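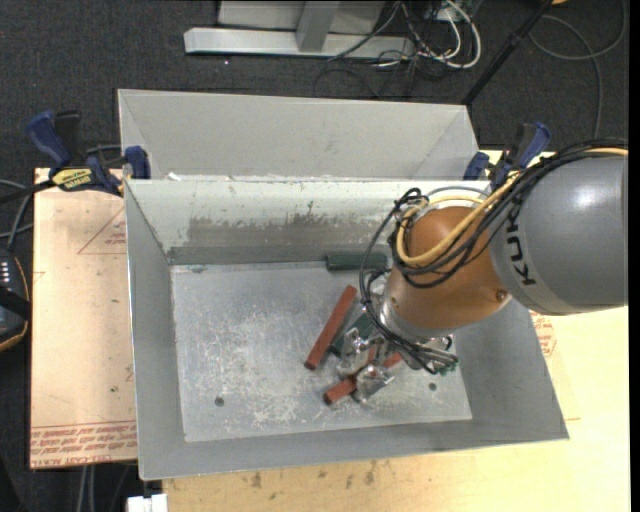

The use of bins for loose parts is a subject to which this blog has returned more than once, and the present entry sets out the arrangement adopted in the workroom since January. Readers who wrote in after the previous entry asked chiefly about the size of the bins, the sorting of rods and blocks, and the matter of noise. Each is addressed in turn, though not at equal length.

The workroom keeps its small stock in rectangular metal bins. Plastic was used before, and a number of those older containers remain in service for paper goods, cord and packing foam. For solid pieces they proved unsatisfactory. The rims split at the corners, and the floors bowed after a season on the wire shelving. The metal bins were bought through Mundier, a reseller of used shop fittings, in two lots. The second lot had been stored outdoors and required a full afternoon of cleaning before any of it could be brought inside.

The principal rule is that a working bin holds few pieces. A storage bin may be filled to within a hand's width of the rim. A working bin may not. When rods and blocks share a bin, the usual number is two of each, and no bin on the work surface is to hold more than 5 pieces in total. This has attracted some objection from correspondents, who regard it as a waste of a good container. The objection is noted. A rod that lies across another rod is slow to pick up, and a block resting flat against the wall of a bin is slower still. Once a third layer has formed, the person or thing doing the picking spends longer moving pieces aside than taking them out.

Color has been retained as the means of telling the shapes apart at a distance. Rods are red or a reddish brown, and blocks are dark green. The scheme was inherited from an earlier set of Sampaio sorting pieces, most of which have since been lost or given away, and it was judged simpler to keep it than to repaint the remainder. The green is admittedly too dark. Against gray metal, late in the afternoon, a green block lying along the base of the back wall may be overlooked altogether. A lighter green was tried on 3 blocks last spring. The finish chipped at the edges and the trial was not extended.

Pieces are not laid out in rows. They are tipped in and left at whatever angle they come to rest. This was a deliberate decision, and it was not reached quickly. Straight rows look well on a shelf and are easy to count, but they do not survive the first piece being removed, and restoring them became a task in itself. Rows are now kept for storage bins only, where a card at the front gives the shape, the color and the quantity. The largest storage bin holds 200 rods and is lifted by two people.

On the question of noise, a bare metal floor is loud when a rod is dropped onto it. Felt liners were ordered from Flillari and fitted to the storage bins, where they have performed well. They were then withdrawn from the working bins, as the corners curled upward and small pieces slid beneath them. The working bins have accordingly gone back to bare metal. Persons sensitive to the sound are advised to set pieces down by hand instead of tipping them.

Cleaning is carried out at the end of each month. The bin is emptied, wiped with a damp cloth, dried at once and turned over on the bench overnight. Particular attention should be given to the seam where the floor meets the back wall, where grit collects and scratches the paint of any block pushed against it. A narrow brush of the kind sold for bottles is adequate. Solvent is not used on the painted pieces.

Two matters remain open. The first is labeling. Adhesive labels do not hold on the outside of the metal, and the magnetic holders made by Ceneseck, although satisfactory in every other respect, stand out far enough to catch on the neighboring bin. A flatter holder would be welcome, and suggestions may be left in the comments. The second is the treatment of damaged pieces. At present a chipped block goes into a plastic tub under the bench, and the tub is nearly full. It will be sorted before the next entry, which is to concern shelving heights and the replacement of the lower brackets.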